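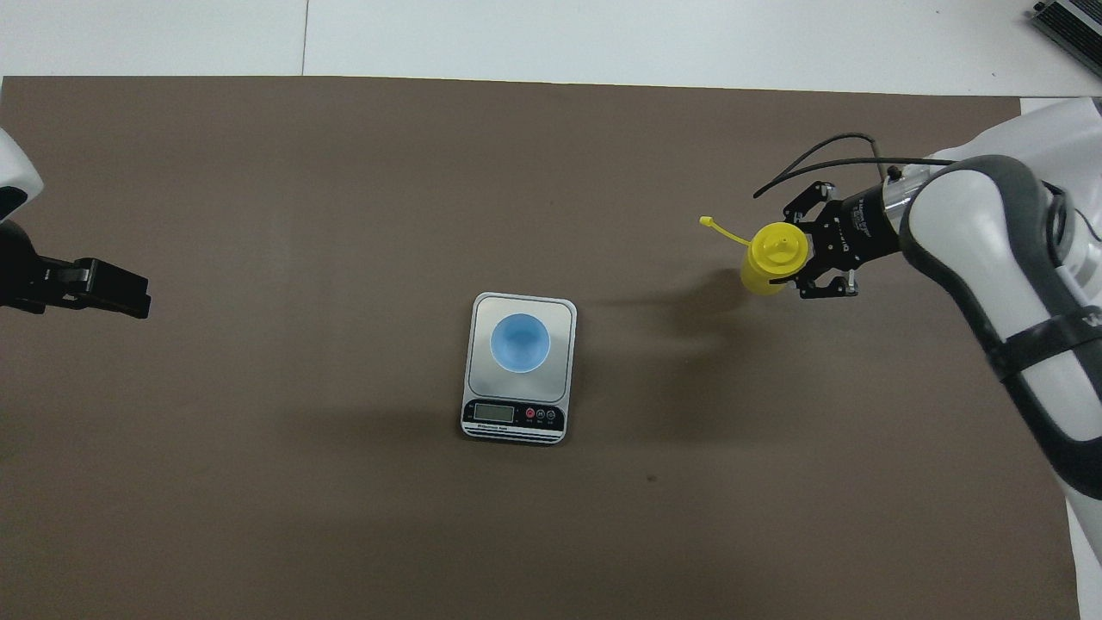 The Last Few Grams

Pouring is one of those jobs people stop thinking about by the age of six. For a machine it is still hard, and squeezing is harder.

At Plollow, a small automation shop that builds test cells for food and craft suppliers, the current task is dispensing from a yellow squeeze bottle into a light blue cup on a kitchen scale. One arm does the squeezing. The cup starts empty and the job is finished when the scale reads 40 grams, give or take 2.

Puspita Sopacua has run the task since December. Her log shows 1,124 attempts. "Picking up the bottle was solved in the first week," she says. "Everything after that is the squeeze."

A plastic bottle changes as it empties. When it is full, light pressure moves a lot of liquid. Near the end, the same pressure moves mostly air, and the nozzle spits. A person feels this through the fingers and adjusts. The arm has to work from the reading on the scale, which lags behind what has already left the tip. Early on it overshot almost every time.

Sopacua's fix was to slow down. The arm now squeezes, lets go, waits for the number to settle and squeezes again. A fill takes 31 seconds. Khairul Setiawan, who packed sample kits by hand at Edar before he moved to Plollow, can do it in a third of that while talking.

Whether that matters depends on the buyer. Áine Fitzgerald manages a paint-sample line at Grundavon and came to see a trial on a Wednesday afternoon. The speed did not bother her, as the line would run overnight. Spills did. A worker who drips on the scale wipes it and moves on. The arm has no routine for wiping, so a drip means a stopped cell until someone comes in.

Home use is further off. Kitchens have more than one kind of bottle, and the present program knows only one. Sopacua tried a softer one last month and the arm emptied most of it in one go. She plans to start on a second cap shape next, and then a bottle with a handle.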